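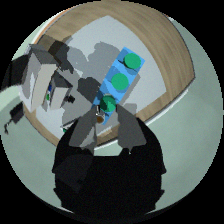 Your Questions About My Home Synth Hobby

I get a fair few emails through the contact form these days, and a lot of them ask the same things, so I've stuck the answers on one page. If yours isn't covered, do write in anyway (I'm slow, but I do read everything).

Who are you and why should I listen to you?

I make noisy little tunes in my spare room and post them under the name Drarnideck. I have no training at all! I started at 26 with a second-hand keyboard and a pair of headphones that only worked on the left. Please treat all of this as one hobbyist's opinion.

What should I buy first?

One thing. Please, just one thing. I know the forums will tell you that you need a drum machine and a sequencer and a mixer before you can even say hello, but a single small synth with its own speaker will keep you busy for months. Mine was a Wurent, bought for £95 from a man in a car park, and I still use it most weeks.

Hardware or software?

Either! I like hardware because I stare at a screen all day for work and don't want to do it all evening too. Software is cheaper and takes up no space, and if you already own a laptop you can get started tonight for nothing. Friends of mine make lovely records without owning a single cable, and I'm a bit jealous when I come to do the dusting.

Do more controls make a better synth?

Nope. Beginners often get put off by a panel that looks like a cockpit, or else they go the other way and think a plain one must be a toy. What matters to me is whether I can find the control I want while I'm playing and looking at something else. A fat round knob in a bright colour, like the green one sitting at the end of that flat grey and white box, is much easier to land on than a row of tiny black ones all the same. If your own gear came with the tiny black sort, you can buy replacement caps very cheaply. Check the shaft shape before you order. I didn't, and I have a drawer full of D-shaped caps to prove it.

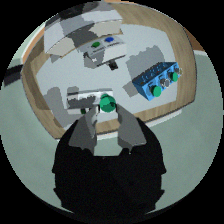
Filter cutoff is the control I get asked about more than any other, so let's do that one properly. It decides how much of the bright top end gets through: turn it down and the sound goes dull and woolly, turn it up and it gets sharp and fizzy. Try holding one long note and moving it as slowly as you can bear. It helps to have a knob with a smooth, rounded top like the green one in the picture, though a finger and thumb on any old pot will do for practice. Then do it again with the resonance up a bit and you'll hear that lovely squelch.

How loud can I be in a flat?

I wear headphones after eight and everyone is happy. Bass travels further than you'd think, so get small speakers off the floor and on to something soft.

Did you ever finish the Suwannarat album?

Yes! Well, it has 21 tracks and I'm happy with most of them. It went up on April 25, 2020 and has had 1,873 plays, a good chunk of them my mum. The follow-up is meant to be out in June.

What's the Trisance sound everyone mentions?

It's a preset I made by accident, with two slightly out-of-tune saw waves and far too much reverb. I've put the settings on the downloads page. Use it for whatever you like, and send me a link if you make something with it!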